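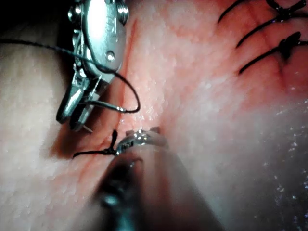 Can the public try the suturing robot? Only from the console, and only on Saturday afternoon, five minutes a turn.

Home | Local | Health | Events

By Hanne Vuorinen, Sat 22 August
5 comments | 90 shares

Full house at Cadlow's open day, with 249 signed up before the doors opened. Stitching demo was the big draw. Mounir Fawzy ran the morning session, tying knots with two instruments and taking questions as he went. Mostly about how long it takes to learn.

"Longer then you'd think," he said. "The thread is the hard part."

Kamil Michalík takes over after lunch. Line for the console already out to the parking lot by 11. Free entry, bring ID. Next open day is in October at the Brostholm site, sign up at the front desk.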